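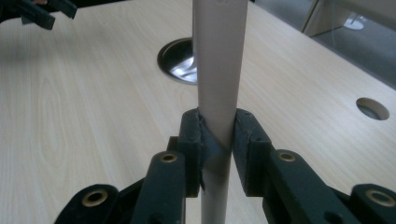
Clearing the desk before the end of the year

19/12/2020

I have worked at the same desk since I moved into this apartment, and it has a light wood top that I like a lot when I can see it. For most of this fall I couldn't. By November there was a strip of bare wood as wide as the keyboard and everything else was paper, cables and parts of things.

The desk came from Rocha, a used furniture place that has since moved across town. I paid $203 for it, which seemed like too much at the time. The grain is fine and mostly straight, and then on one side it goes into darker swirls. I had forgotten about the swirls until I got the junk mail off them.

I started with the tubes. I keep a few lengths of smooth gray-beige tube for a set of shelves I have been meaning to put together, and they had been living in the corner behind the lamp. Each time I reached for the light switch one of them fell over. I stood them up one at a time on the desk to check them against the plan. The longest is 37 inches and the plan wants 34, so it will have to be trimmed. The others are fine. They are in the closet now — upright, with a strap around them.

Next was paper. I had 8 folders and needed two. Old manuals went in the recycling, including one for a Folon heater I gave away years ago. I kept the receipt for the desk for no good reason.

Cables took the longest. I put the ones I could identify in a shoebox and gave myself until spring to identify the rest. The Trostetti desk lamp stayed, though I moved it to the left so the cord no longer crosses the place where I write.

Then I washed the top. I used a damp cloth with a little dish soap, followed with a dry one, and went along the grain both times. I had bought a bottle of Rilteo wood cleaner for the job, but the label said to test it on a hidden spot and wait a day, and I didn't want to wait a day.

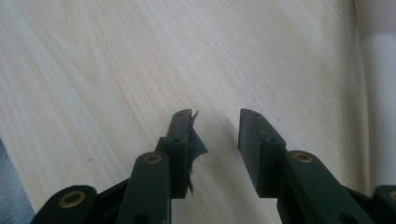
After that I made a rule about what gets to come back. The monitor, the lamp, one notebook and a cup for pens. The stapler went in the drawer. I use it twice a year and it had been taking up space next to my elbow the whole time.

I still have the drawer itself to do. It sticks halfway, and I think something has fallen behind it — probably the good scissors, which I have been missing since the summer.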